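Shop Floor & Office Automation List
Print this message | E-mail this message
2 min read | 6 comments | 11 shares
20 August 2019

Re: What happens to the packing crew?

> We're 46 people at Larlow and the bosses have started saying "automation"
> in every meeting. For those already in it, what did it do to your days?
> I'd like to hear from the floor, please, not from sales.

Well, I'm floor through and through, so let me have a go, and forgive me if I ramble (I always do!). I packed kitchenware at Druteneo for years, and since June I've been on the handling team, teaching the arms how we pick things up. My old bench is a desk and a table now, and I spend the shift with a gripper in my hand.
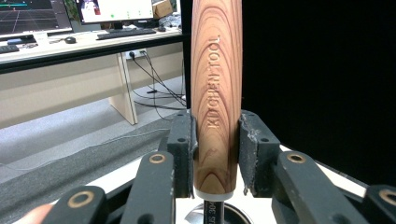

Wooden handle marked "KITCHEN TOOL," held between the finger pads.

What changed most for me was the tiredness. It used to be my back, and now it's my wrists and my patience, because you do a small move slowly and then do it over. We asked for a 40 minute limit before a break and got it, and I'd urge you to ask early.
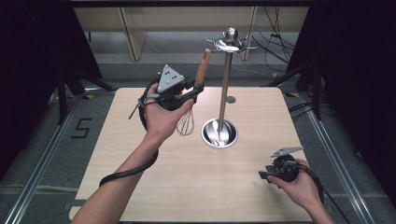 Pay was the harder talk, and I won't pretend it went smoothly. The new job was first graded below packing, as if it took no skill, and several of us were pretty sore over that. But try holding a whisk by its wooden handle with a gripper, with a cable wrapped around your wrist, and lining it up with a holder full of hooks! We put that to them kindly and often, and the grade came up.

Do write back and tell us how Larlow goes. I'm rooting for all 46 of you.

6 comments | Share (11)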